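Can they do the boring stuff yet? (moved from Off Topic)
January 28, 2022 | posted by mudroom_mike
Reading time: 4 min

mudroom_mike wrote:
My wife sent me another one of those articles about how we'll all have a robot putting the house away by the time our kids are in college. I run the back room at a small uniform and hat shop and I'd take one tomorrow. Sorting returns is the worst part of my week. Caps especially, they come back every which way and somebody has to get them in the right bins. So where are we really? Anybody here work with this stuff?

pegboard77 wrote:
I do, kind of. We're a small outfit called Kelora and soft goods are most of what I look at all day. Short version, Mike: hard boxes are fine, anything floppy is a fight. 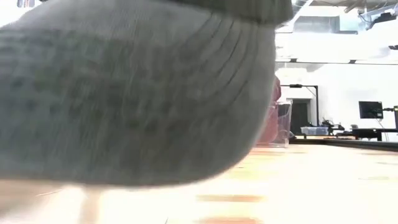 People think the trouble is strength or speed and it's mostly that cloth never sits the same way twice. A can of soup is a can of soup. Grab a shirt and it turns into a different shape the second you lift it, and now the machine has to figure out what it's looking at all over again. We burned most of last March on that one problem and I'd call us half done.

lintroller wrote:
Half done is generous lol. I went to the Skanstead open house and watched a demo fold 2 towels in the time it took me to finish a coffee and a bagel. My ten year old folds faster and she complains the whole time.

pegboard77 wrote:
Sure, it's slow. I don't care about slow! If it works all night while I'm asleep it can take its sweet time. What I care about is whether somebody has to stand next to it.

Donero_Dan wrote:
Gonna disagree with both of you. I've been on the floor at Donero a long while and the way to automate a chore is to change the chore. Put a stiff insert in every cap, hang them on a peg rail, and any dumb little machine can move them. Teaching an arm to deal with a crumpled pile is solving it the hard way.

pegboard77 wrote:
Dan, that's great if you own the whole line. Mike gets his stuff in a trash bag from customers. He isn't getting inserts.
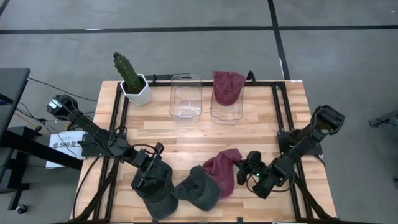 Cleanup jobs start with a mess, and that's the part I keep coming back to. You don't get to pick how the stuff lands. Take the gray cap lying on its side between the two grippers. You or I would pick it up without looking, but an arm has to choose between brim and crown, and either choice changes how it'll drop into a bin. The maroon one by the right arm is already folding up against the fingers. I still think two arms is the right call for this kind of work, since one can hold while the other fixes.

lintroller wrote:
OK, but what does that cost next to a high school kid after 4 pm?

mudroom_mike wrote:
The kid also answers the phone. Mostly.

Donero_Dan wrote:
And sweeps. I'm sticking with pegs. Look up the Manríquez rail, Mike, it's cheap and you can bolt it up yourself.

mudroom_mike wrote:
Will do. Pegboard, if you ever want a trash bag of ugly returned hats to practice on, send me a message. I've got plenty.

Contact | Copyright 2022 | Back to top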